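Home Forums Workshops & Sheds Lighting & Ceilings New Posts Search Log In

Topic: Ribbed ceiling in a long room, keep it or line it?

skinddale_sol
Hi all! We've finally got the keys to the old hall at Skinddale and I'm over the moon. It's going to be our community making space (sewing at one end, bikes and small repairs at the other) and the big question this week is the ceiling. It's the ribbed sort, curved, white, and half our group wants it covered with plasterboard before we move a single bench in. I love it as it is. The ribs run the whole length and your eye just goes straight down the room!

Has anyone lived with one of these for a few years? Noise is my main worry, then heat.

Soledad

tinlid
Keep it!! I've had a curved ribbed ceiling over my workshop since January and I still look up and grin. Rain is loud, no getting around that, but you learn to stop talking for ten minutes and have a cuppa. Check what's on top of it before you decide anything. If there's insulation between the lining and the roof sheet you're most of the way there.

Ovville Joe
Going to be the grump. Ribbed metal throws sound everywhere. We had 2 sewing machines and a bench grinder going in ours and you couldn't hear the person next to you. We lined it and I'd line it again tomorrow.

tinlid
A bench grinder would do that in a cathedral, Joe.

Ovville Joe
Fair, but they've said bikes and repairs, so there'll be a grinder sooner or later. Soledad, what's on the walls? Hard walls and a hard ceiling together are what did us in.

skinddale_sol
Brick at the back, and plenty of glass. There is insulation up top, I rang the previous tenants and they had batts put in when the roof was redone. So that's a yes from the heat side, I reckon.

Joe, would hanging baffles have saved yours? I'd much sooner hang something than cover it all. Felt panels, maybe, in a good strong colour. Our sewing lot would make the covers in a weekend, they're itching for a project.

Noreen H
Baffles work beautifully, we have them at Bermúdez Street. Hang them crossways to the ribs and leave the lights clear. What have you got for lights at the moment? If they're fluoros fixed straight to the ceiling, that's another reason to leave it alone, as lining means taking every one down and paying a sparky to put them back. Ours was quoted at $400 for that bit and we spent the money on a decent cutting table.

skinddale_sol
Fluoros, yes, fixed straight on and going right down to the far end. And look at that run of windows along the curve, I'm so pleased with the daylight! The sill is white too and I've already got my eye on it for thread racks.
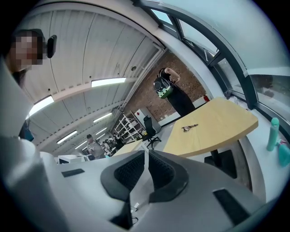
Noreen Hegarty reckons the sill should stay clear. Thread fades, and you'll want somewhere to lean and mark up patterns in decent light. I'd put the racks on the brick instead, on a timber batten so you're not drilling a hole for every hook.

skinddale_sol
Oh, good point on the fading, I hadn't thought of it. Brick wall for thread it is!

Ovville Joe
I'll come halfway. Try it with baffles over the repair end only and run everything at once for an afternoon before you spend more. And swap the tubes for LED while you've got a ladder up there, the colour is much kinder on fabric. Get the sparky to look at the fittings first though, some need rewiring.

tinlid
Joe coming halfway, I'm printing this out. Sol, post the felt colours when you've picked them. My vote is mustard.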